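Automation at Bindon: the stockroom in Nernalville

Bindon moved part of its small-parts picking over to robots in March. This page is for staff at the other sites who have asked what the work looks like now and what it has meant for the people on the floor.

The Nernalville stockroom handles 700 lines of boxed goods, mostly electronics for the Cuypers account. Picking used to be done on foot, with a cart and a paper list. The clear shelving came in with the robots, and the boxes on it are kept one deep.

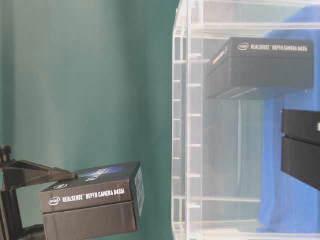 Pickers who walked the aisles now spend most of a shift at the check desk or refilling shelves. The walking is down, which people like. The standing is up, which they don't, and we have ordered stools and mats.

Two jobs changed title and pay grade. Everyone on the team was offered the Ikon training course, which takes a day and covers restarts, jams and safe stops. The night shift asked for a second session, and it runs on Wednesday at 4 p.m.

Heavy items, returns and anything in a soft bag are still picked by hand. So are rush orders - a person is faster when there is only one box to get.

Questions about shift patterns go to the stockroom office, extension 708.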